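The Wotmont Road

posted 23 September 2023, wrote it in one sitting so be kind

The bus to Wotmont leaves at 6:32 and she is on it. Just barely. One shoe untied, her hair still wet, the box on her knees.

Not heavy, the box. She had expected heavy. Thirty years of her mother's letters and it weighs less than a sack of potatoes.

The driver didn't look at her ticket. Waved her past. Too early for tickets.

She takes the seat over the wheel because that was always their seat, hers and her mother's, going up to Dondavton for shoes. You felt every pothole over the wheel. Her mother liked that. Said it was the only ride they could afford. They'd buy the shoes and then one sandwich, cut in half, and sit on the wall by the station and her mother would take the half with less in it and say she'd had a big breakfast. She never had a big breakfast. Coffee. Sometimes the heel of the bread.

Past the feed store. Past the lot where the Uchida place used to be, the laundry, steam coming out the side wall even in summer. You could warm your hands on the bricks. Gone now, weeds, a sign with a phone number.

She ought to sleep. Can't.

What do you say to a man you have never met who has your chin?

She found the letters in April. Under the sweaters, in the cedar chest, under the good sweaters that never got worn. All of them adressed to the same house in Wotmont. All of them stamped. None of them sent. Her mother had gone and bought the stamps and licked them and stuck them down straight, and then put the letters under the sweaters. The oldest stamps didn't even cover half of what it costs now.

She opened one. Just one, she told herself, and then it was getting dark and her tea had a skin on it.

Your sister lost a tooth today. That was how one of them started. Your sister. She read it standing up. Read it again sitting down. She'd been an only child for thirty-six years and then she was standing in a bedroom in her socks and she wasn't.
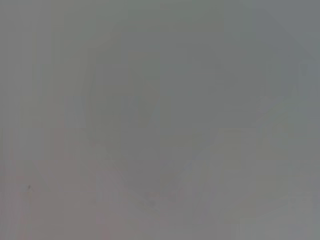
Fog after the bridge. It came up off the river all at once and the bus went into it without slowing down, which she thought was brave or stupid. She wiped the window with her sleeve and it made no difference, the fog was on the other side. Gray and more gray, a little green in it up high, a little pink down low, and in the middle a darker patch, rounded, soft all the way around, that could have been a hill or a barn or a stand of trees. She watched it. It didn't get any clearer. She thought, that's him. That's all I have got of him. A shape in the middle and no edges on it. His name, a street, the fact that he was born in the winter and that her mother was seventeen and that somebody's aunt drove up in a green car and took him away wrapped in a tablecloth. A tablecloth! Because no one had thought to bring a blanket. Her mother wrote about that tablecloth in nearly every letter. Was he warm. Had they kept it. It had cherries on it.

Somebody behind her coughing. Somebody's radio, low, a ball game from last night being talked over by two men who didn't agree.

She had called first. Of course she'd called, you don't just turn up. She'd written it out on the back of an envelope, what to say, hello you don't know me, and when he picked up she read it straight off like a kid in a school play. Then nothing on the line. Then a dog. Then he said, Well.

Then he said, You better come up.

That was it, the whole call. She'd stood in the kitchen after with the phone still in her hand and the envelope in the other. He hadn't sounded mad. He hadn't sounded glad. He'd sounded like a man being told that his car was ready.

She has 500 dollars in her coat because she didn't know what to bring. You bring a pie. You bring wine. What do you bring? In the end she'd gone to the bank, and it's in there now folded over, two hundred of it their mother's from the coffee can and the rest hers, and she is already ashamed of it. She'll never take it out. She'll ride home with it in the same pocket. She knows that and she brought it anyway.

Their mother's. First time she'd thought it like that. Their.

The bus stops at Humis and the door folds open and a woman gets on with a bag of onions. The smell comes down the aisle with her. Cold air too. The woman sits across, looks at the box, looks at the shoe.

You're untied, the woman says.

I know, she says. I've got my hands full.

So the woman puts down the onions and leans over and ties it. Just like that. A double knot, pulled tight, pat on the toe. Sits back. Doesn't say another word the rest of the way.

And that does it. Not the funeral, not the chest, not the letters, she'd gone dry as a board through all of that and people had noticed, she'd heard her neighbor say so on the porch. Now she's crying over the wheel of a bus with her chin on a cardboard box. The woman with the onions looks politely out of the window at nothing.

It takes her as far as the quarry. She uses her scarf.

Wotmont is a gas pump, a church, a row of mailboxes. The fog is thinner here, or higher. She gets down with the box, says thank you to the driver, thank you to the woman, thank you to the driver again by mistake. Doors shut. The bus goes.

Quiet.

There's a truck across the road with its engine running. A man leaning on it, hat in his hand, turning the hat around and around by the brim. He's older than she had made him. Heavier. She'd been picturing somebody young this whole time, she realizes, she'd been picturing a baby and then a boy and she had stopped there.

He has the chin.

He looks at the box and then at her and doesn't seem to know which one to walk toward. She doesn't either. Her arms are starting to ache, it's gotten heavier since the bus, how does it do that.

You eat? he calls over.

She had a big breakfast. It's right there in her mouth, she can hear exactly how it goes, the little lift at the end of it.

No, she says. I'm starving.

He nods. Puts the hat on. Comes around and opens the door on her side, and has to move something off the seat first to make room, a folded cloth, old, washed so many times that the cherries have gone the color of weak tea.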